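Week 6: Surfaces, finish and how to specify them
Materials for Interiors, Thursday section
Instructor: Isabelle Fortin

Reading before class: chapter 4 of the course pack, plus the two sample letters from Furtado. Bring your finish schedule from last week.

1. What a finish is

A finish is the last state a surface is left in before it is handed over. It may be something added, such as paint, oil or wax, or something done to the material itself, such as grinding, brushing or polishing. Students tend to write only the first kind into their schedules. Both kinds have to be written down.

A full entry has the base material, the finish, the direction if there is one, and the sheen. "Steel, brushed" is not a full entry. "Stainless steel, brushed, grain vertical, satin" is.

2. Metals

Brushed metal is made by running an abrasive over the sheet in one direction. The fine lines that result scatter light sideways, so a brushed curve shows long soft streaks where a polished one would show a clear reflection.

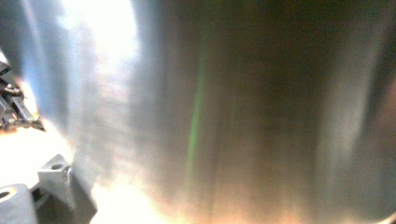
Grain direction should be marked on every elevation with an arrow. On the Zarnitdale canteen job, which we will look at in class, 19 panels were ordered and the drawing had no arrows. The shop laid them out to save sheet, and some went up with the grain running across. Under the evening lights they looked like a different metal. Eilif Midtbø, who ran the site, had them taken down and reordered.

Scratches along the grain can often be blended out with a hand pad. Scratches across it usually can't be without refinishing the whole panel. Ask for the protective film to stay on until the last trade has left, but not for months in direct sun, as the adhesive can set.

3. Wood

The pattern on a board depends on how the log was cut. Flat-sawn boards, cut along a tangent to the growth rings, show the arches and ovals called cathedral grain. Quarter-sawn boards show straight, close lines. Rift-sawn falls between them and gives the most even look on table legs, where two faces are seen at once.

Flat-sawn stock wastes less of the log and usually costs less. It also moves more across its width as the air in the room changes. Allow for this at fixed edges. For the exercise, take a tabletop 2440 mm long and show where you would use slotted fixings. 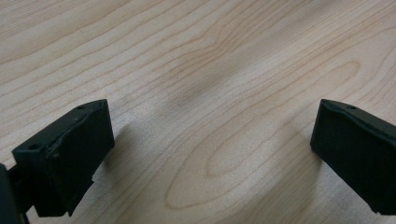 Veneer follows the same rules of pattern, since the sheet is sliced or peeled from the same log. State the match: book, slip or random. If you leave it blank the supplier will choose for you. Messka will send photographs of the actual leaves before pressing if you ask at the time of order. Hinus will not, so allow for a visit.

Oil is easy to repair in spots and needs to be renewed. Lacquer resists spills better, but a worn patch generally means sanding back the whole surface. Pale woods may yellow under either one. Always approve a sample that has had the real finish put on it, never a bare piece.

4. Light and samples

Look at samples in the position they will be used. A wall sample should stand upright and a floor sample should lie flat. View them once in daylight and once under the lamps in the schedule. For the course, lamps are fixed at 3000 K.

5. Assignment

Revise your finish schedule so that every line is a full entry. Add arrows to at least one elevation. The assignment is worth 50 points. Hand it to Ronaldo Trindade at the materials desk before class next week. Late work goes to me directly.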